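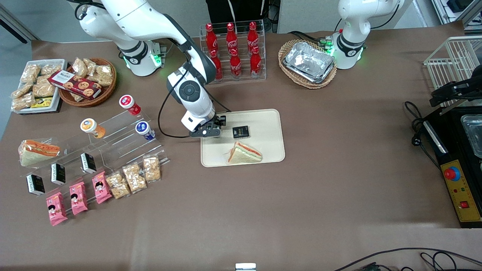

Call for Participants: Packed Lunch and Afternoon Alertness Study

Gandska Nutrition Research is recruiting adults who eat a packed lunch at work. The study compares two meal schedules and their effect on reaction time in the afternoon.

Eligibility
Age 21 or older
Day shift, at least 30 hours per week
No food allergies or diagnosed sleep disorder
Not currently enrolled in another diet study

Procedure
Participation lasts 31 days. Lunches are supplied and must be eaten at the assigned time. Participants keep a food log and complete a short screen-based test each afternoon. Attendance is required for 2 visits to the Prasley site, one at the start and one at the end. Height, weight and blood pressure are recorded at both.

Payment
$1,395, paid after the final visit. Partial payment is made for each full week completed. Travel is not reimbursed.

How to Apply
Complete the screening form on the Gratberg campus page or pick up a paper copy at the Prasley front desk. Forms must be received by 15 June 2026. Applicants who took part in the May pilot are not eligible.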